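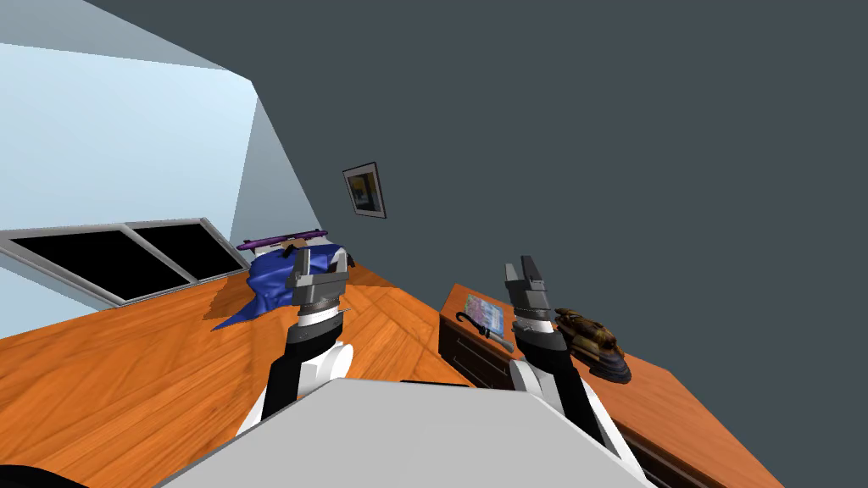 From: Senga Urquhart
To: access-travel list
Subject: Re: wheelchair tags at the gate

Ferhat Güneş wrote:
> Does anyone still bother with the paper tag if the chair
> is already in the booking? Flying out in April and I'd
> like to skip the desk.

Hi Ferhat,

I'd still get the tag! Mine was in the booking last time too, and the gate agent couldn't find it, so I sat there for 24 minutes while she called downstairs (very nice about it, but still). I also tape a card to the seat back with the weight and "do not lift by armrests" in big letters.

Take your cushion on board with you, and the joystick if it comes off easily. Myfanwy lost a side guard on a connection and it took 21 emails to get it paid for.

Oh, and ask for the aisle chair again when you're boarding, even if they say it's been ordered. Which airport are you going from? Aled knows the one in Skemenment pretty well.

Senga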